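Grip dropout (Lokberg wiki)

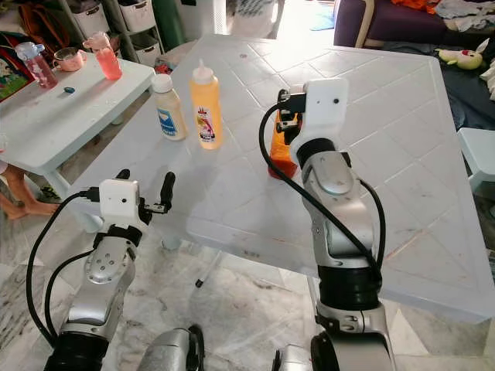

Grip dropout is what we call it when a gripper lets go of something it was supposed to keep holding, with no open command anywhere in the log. I wrote the first version of this article after my third one on a Wednesday, so forgive the mood. On the Statier two-arm setup it shows up as error 3392, usually on the arm that's carrying the load.

The name comes from the old Darer manual, which spent one short paragraph on it and blamed the user (thanks, guys!). The usual cause is the gripper cable. It hangs in a loop outside the arm, and when the wrist turns far enough the loop pulls tight and the plug backs out a hair. Power dips, the fingers relax, and down goes whatever you had. Squeeze bottles are the worst for this – they bounce, they roll, and if the cap is loose you're mopping.

Tjoa firmware 4 made things better and also a little worse. It notices the dip and tries to close again, which is great with nothing nearby and pretty scary if you've already reached in to catch the bottle. I got my thumb pinched that way. No blood, lots of words.

So: hit stop before you reach for anything, even if it's rolling toward the edge. Let it fall. Wait 15 seconds, then check the plug and give the cable more slack at the wrist. I leave mine with 7 cm to spare and I've had one dropout since November, on the left arm, and I still haven't found out why.

See also: Cable wear, Stop button placement, Error 3392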